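Gulyás at Furkholm: is the new designer hire real?

hemline73
2023-11-06
Every blog says Gulyás has poached Zindden's head of knitwear. The source? One unsigned post on Pleltum. I'll believe it when there's a show.
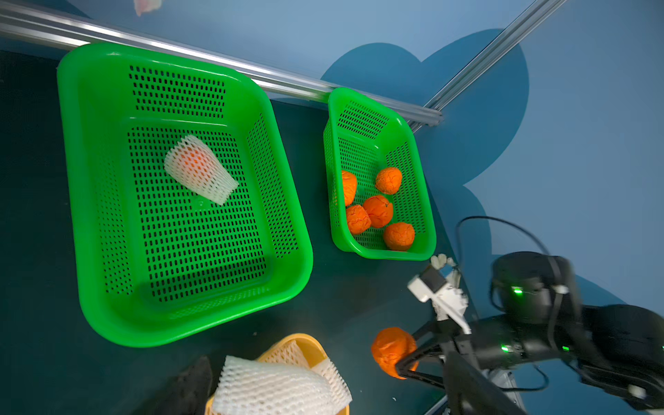
Re: Gulyás at Furkholm: is the new designer hire real?

bias_cut
Pleltum got the last two exits right, though. And the Furkholm store pulled its fall coats early.

hemline73
Stores pull coats. The $1524 one wasn't selling at full price.

selvage118
Disagree, it sold out in my size in November. But a knitwear person running a tailoring house? Doubt it. 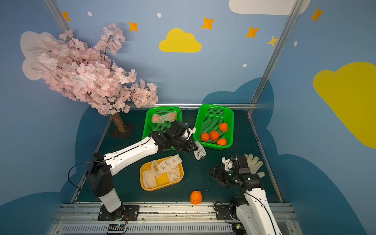
Filed under: Fashion Houses > Rumors

bias_cut
They said that about the last one too, and the jackets were fine.

hemline73
Fine isn't what they charge for. Has anyone seen a statement from Zindden?

selvage118
No, only "no comment."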